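Home Automation Build Night, Handout 4: Teaching the Arms to Pick and Place
Zastell shared workshop, notes by Teguh Tuhumury, 14/04/2023

Okay, so last time we got both arms to move without knocking into each other (hooray!) and tonight we get them doing something useful. If you missed handout 3, do the homing steps from that one first, then come back here.

Start with the wrist camera. I like to open its view by itself, full screen, before I run any motion at all. You want both fingertips in view the whole time, and enough room past them that you can see what you're heading toward. Open the fingers all the way and save that position as 100 in the Gruven config. If your fingertips drift out of view when they open, loosen the camera mount and tilt it, don't try to fix it in software. I wasted most of August on that one.
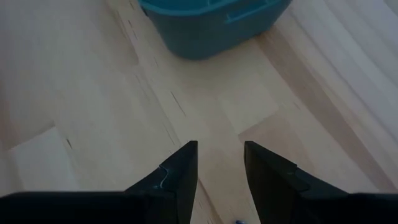 Futex asked whether you could skip the wrist camera and run everything off the overhead one. You can, for big stuff like bins. For anything skinny I'd keep both, as the overhead view gets pretty useless once a gripper is sitting on top of the thing you want.

Next up, speed. The arm script takes a number from 0 to 2000, and please, please don't start at the top! I use 700 for the long moves and 80 for the last little bit down to the table. It feels painfully slow and you'll want to bump it up. Wait until you've had a whole run with no dropped parts.

Our job for this session is sorting batteries into bins. Each arm gets its own side, and the middle bin is shared, so that's where the waiting rule from handout 3 comes in (one arm parks, the other goes).

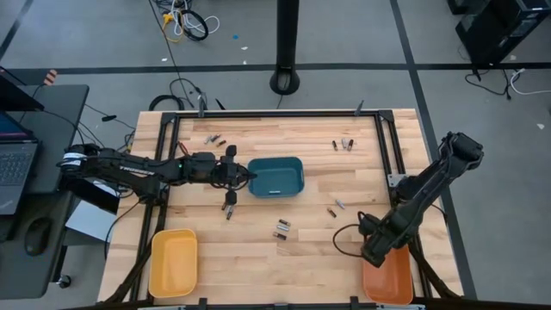 Write your bin positions down on paper as well as in the file. I know, I know. But the Tjoa script overwrites the file every time you recalibrate, and there's no undo. Measure from the inside corner of the frame and use the same corner for both arms, or your left and right numbers won't agree and you'll spend the evening chasing it.

For next time: get one clean pick on each side, save the log, and bring it with you on a stick. We'll do grip force then, so leave that setting alone for now.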